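Subject: Re: [amlow-families] Tracing requests and the Kvam register
List: Amlow Families Network, general list

Hello everyone,

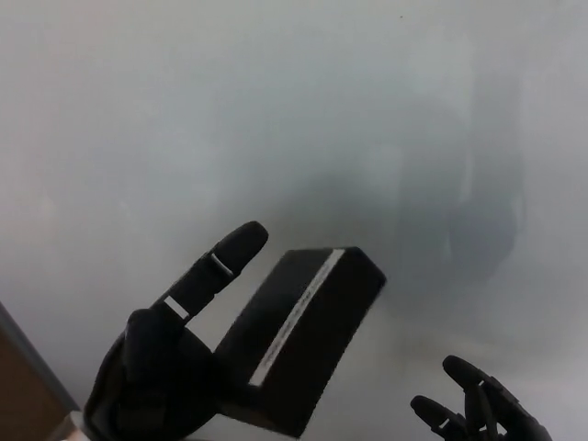
Black box, held upright

What a month it has been! I wanted to answer the message below on the list and not privately, because I know from the last call that plenty of you have the same questions, and one or two of them I can now answer properly.

On 12 November, the Estley group wrote:

> Dear all,
> We are eleven families now and most of us have never filed a tracing
> request before. Could somebody explain whether we should go through
> the Kvam office or write to the ministry ourselves? We have also heard
> that the register only takes cases from after 2000. One of our members
> lost contact with her brother before that and she is very worried she
> will be turned away.
> Also, do photocopies count, or must we send originals?

First, the cut-off. There isn't one any more! The old form had a box that only accepted dates from 2000 onwards, and people quite reasonably took that to mean earlier cases weren't wanted. The Kvam office has changed the form and they have told us in writing that earlier disappearances will be entered in the same way as all the others. So please tell your member to file. If she sent something in before and heard nothing, she should file again and write "resubmitted" at the top of the first page, and they will look for the older papers.

Second, where to send it. Go through Kvam. You are free to write to the ministry as well, and some families in Gerkilthorpe have done both, but the ministry passes the letters on to Kvam anyway and you end up with two reference numbers for one person. It took our Gerkilthorpe friends a whole spring to get theirs joined up.

Third, photocopies are fine. Please don't post originals, not even if a clerk on the telephone asks for them. Keep the birth certificate and any letters at home and send clear copies of both sides. If the only photograph you have is a small one or part of a group, copy the whole thing and mark the person in pencil on the copy.

Now the numbers, which I am really pleased about. The register stands at 2095 open cases, and 586 of them have been reviewed since the new form came in. I know that leaves a great many families waiting — mine is one of them — but a review means that a person has read the file from start to finish and written back to the family with what is missing. For years we got a printed card and that was all. I had my own letter a fortnight ago, two full pages, and I read it out loud in the kitchen.

A few practical things for Estley:

The form has 5 sections. Section 4 is the long one (last known contact) and you can add extra sheets. Put the name and date of birth on every sheet, they do get separated.

If you don't know an exact date, write what you do know. "After the harvest" or "the week the bridge was closed" is perfectly acceptable and they will ask if they need more.

Everyone listed as next of kin has to sign for themselves. Cousins can be added as a second contact without signing.

We have a stack of blank forms at Amlow and can post a bundle to you, just send me an address off the list. Two of us would also love to come over and sit with people while they fill them in. It's a hard thing to do alone at a table, and it goes much better with company and a pot of tea. Would an evening suit, say from half past six? The last bus back to Amlow is at ten.

One question back to you: does anyone in Estley read the older handwriting? We've been lent some parish lists and are stuck on several pages.

Very glad to have you with us!

Amlow Families Network
(reply to the list, or to me directly for anything private)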